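Tying Off a Running Suture: Managing Your Thread Between Two Instruments

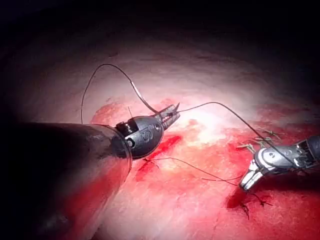 Left jaws closed on the strand, right jaws slightly open over the tissue.

I love teaching this part of suturing! Passing the needle gets all the attention, but the knot is where a tidy line of stitches gets finished properly, and most of the struggle comes down to one thing - where the spare thread is sitting. Get the loop right and the knot almost ties itself.

These notes are for trainees working on a practice pad or a tissue model under supervision. They follow the way I learned it from Larysa Levchenko at the Latambridge skills lab, with a few habits of my own mixed in.

What you'll need

A practice pad or tissue model
Two needle drivers
Braided or monofilament thread, cut short (start with 6 inches if long strands keep tangling on you)
Scissors
Good light, and a chair at the right height

Step 1. Set up your tail

Pull the thread through until you have a short tail, an inch or a bit less. Too long and you'll chase it all over the pad. Lay it flat where you can see it and leave it alone for now.

Step 2. Grip the long strand

Take the long strand with your left instrument, a comfortable distance from where it leaves the tissue. Close the jaws fully but gently. Serrated jaws can fray a fine thread, so don't keep regripping the same spot.

Step 3. Make a big, lazy loop

Let the thread rise up and over in an open curve. Beginners nearly always make this loop too small! A generous one stays open while you work, and you can see straight through it. If it flops over, turn your left wrist a little and watch it stand back up.

Step 4. Wrap

Bring the tip of the right instrument into the loop and wrap the thread around it twice. Move both hands, small and slow. Keep the right tip close to the tail so you don't have far to reach, because the wraps love to slide off on a long trip.

Step 5. Pick up the tail and lay the knot down

Open the right jaws, take the very end of the tail, and draw it back through the wraps. Now pull the two ends in opposite directions, low and level with the surface. You want the knot snug and flat - the edges should meet without puckering.

Step 6. Throw it again, the other way

Wrap once in the opposite direction and lay it down. Then once more, reversed again. That gives you 3 throws, which is what we use for our practice drill. Your instructor may want more for a slippery thread.

Step 7. Trim

Lift both ends together, check that you can see the scissor tips, and cut. Leave a small tail standing above the knot.

If the thread keeps snagging, stop and clear the slack off to one side before you try again. It's so tempting to push on! My first good knot took me 48 tries, and I still remember how happy I was with it.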